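Checkliste vor dem ersten Lauf: Arm auf Sockel, Werkstatt Lurkthorpe

Stand: Freitag, 25. Oktober. Ich hake erst alles in der Simulation ab, dann kommt der echte Tisch dran. Kommentare sind von mir, Dario darf gern meckern.

1. Sockel und Fuß - ok
Sockelhöhe im Modell steht jetzt auf 643 mm. Im September hatte ich da noch glatte 600 drin, und ich hab mich gewundert, warum der Greifer ständig in die Platte wollte!

2. Arbeitsbereich - ok
Es liegen nur die drei Würfel und das flache Brett auf dem Tisch. Schwarz ist zuerst dran, Gelb und Weiß bleiben erst mal, wo sie sind.

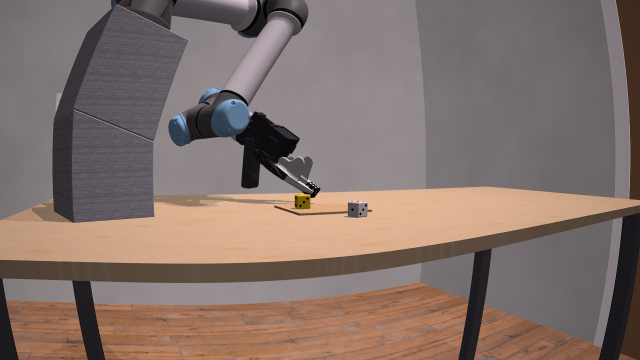 3. Greifer und Finger - offen
Die Finger kommen sauber an den schwarzen Würfel ran. Was mir noch nicht gefällt: der schwarze Balken, der neben dem Greifer runterhängt. Den Abstand zur Tischplatte muss ich noch nachmessen (und bitte auch mal mit gedrehtem Handgelenk).

4. Geschwindigkeit - ok
Begrenzt auf 10 Prozent. Ja, das ist zäh. Bleibt trotzdem so.

5. Not-Halt - offen
Taster ist bestellt, Kabel liegt schon da. Vorher geht am echten Arm kein Strom drauf, auch nicht "nur ganz kurz", Dario!

6. Absperrung - offen
Klebeband auf dem Boden, 700 mm rund um den Tisch. Simone bringt eine Rolle mit.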